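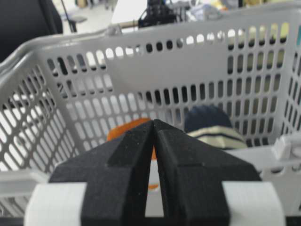

*Gripper fingers, close up*

## Remote vocal stems land late by a constant amount

**Kyriaki Raptis**

I'm mixing a single for Promel, a two-person project with the singer in one country and the guitarist in another. Tempo is fixed at 160 BPM. The singer tracks against a stereo guide I bounce from Trandlow and sends back 5 vocal stems, all WAV, same sample rate as my session.

Every stem is 91 ms late when placed at bar 1. I measured at the first verse and at the last chorus and got the same value, so the clocks aren't drifting. At this tempo that is nearly a full sixteenth note, and it can't pass as feel. 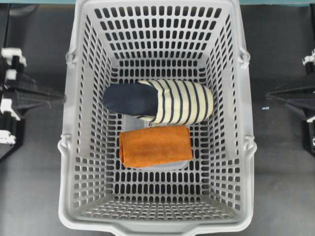 Nudging the files by hand works, but the next batch of harmonies is due Monday and I would like to fix the cause. The guide goes out as an MP3 to keep the upload small. She monitors through her recording software with a reverb on the input. Is the offset coming from my bounce or from her end?

**Upendo Were**

Probably both. A constant offset has two usual sources in this workflow.

1. MP3 guide. Encoders add padding at the start of the file, and not every program removes it on import. The guide then starts late in her session, she sings in time with it, and the stems come back late by the same amount. Send WAV or FLAC.
2. Uncorrected round-trip latency. Her software relies on the value reported by the audio driver, and that value can be wrong. Have her run a cable from an output to an input, play a click, record it, and compare the two tracks. The difference goes into the manual recording offset field. Repeat the test if she changes the buffer size.

Padding alone is normally well under 91 ms, so I would expect most of the error to be in item 2. Also ask her to bypass the reverb for one pass. If it is a convolution plugin with a long lookahead, it can shift what she hears.

For future batches, print a single click at bar 1 of the guide and leave two empty bars before the music. She records that click onto the first stem through the same cable, and you can check alignment in a few seconds.
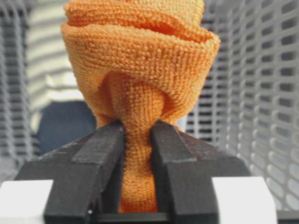 **Rogelio Lacson**

Had this with Famton on three songs. Just drag them all left and group them, takes a minute.

Do check that she exports from bar 1 and not from the start of the region, though. Mine was partly that.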